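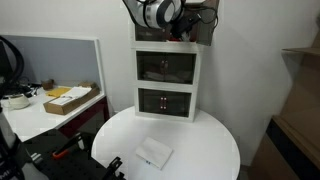

*Round table, cabinet and desk partition. Top door open.*

7/17/20. Notes on the round table and the white cabinet, for whoever picks up the Troltau reorganization.

The cabinet stays on the table against the wall. A floor position was considered and dropped, as the bottom tier would be too low to read through the tinted front. The top compartment is still the cable dump: headphones, charger, black leads, all in one tangle over the lip. Proposal is to move audio and charging items to the Irkomon box and give the top tier to small consumables. Middle and bottom tiers unchanged for now.

Target is 40 labeled items in the cabinet by September. Current inventory sheet lists 60, with duplicates.

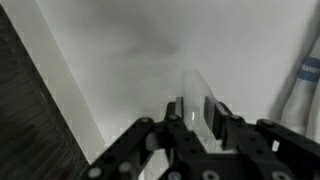 *Reading time: 4 min*

Clear plastic parts. Thin curved pieces are hard to find against the white wall and harder on the white tabletop. Only the rounded upper edge and a highlight show well. Options:

- gray card under the work area
- side lamp at low angle, overhead off
- colored tape dot on each clear part (rejected, residue)

Gray card first. Bensaid stocks it in packs of 400 sheets, which is more than we need. Ask Isska whether they will split a pack.

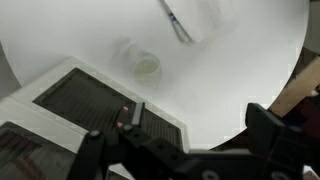 *Clear cup, tweezers, tray with ribbed mat.*

Same contrast problem with the small cup. Its shadow on the tabletop is easier to pick out than the rim. Tweezers are fine, metal reads well and the blue marking helps.

The ribbed dark gray mat in the white tray is the best background at the table. Suggest a second mat of the same type, cut to fit under the cup position. Tabletop also has faint gray smudges; wipe with isopropyl before the mat goes down and note whether they lift. 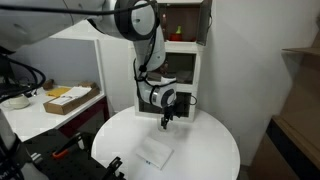
Ayman Kamel

Napkin: square, white, laid at an angle on the table. Folds and wrinkles are slight. Keep the corner with the small blue mark as the orientation reference in all notes, so that "left" means the same thing to everyone.

Small red container in the top compartment has no entry on the sheet. Add it. Door on that compartment opens to the right; leave clearance on that side when the table is moved.

Open: gray card, second mat, duplicate entries 4 and up.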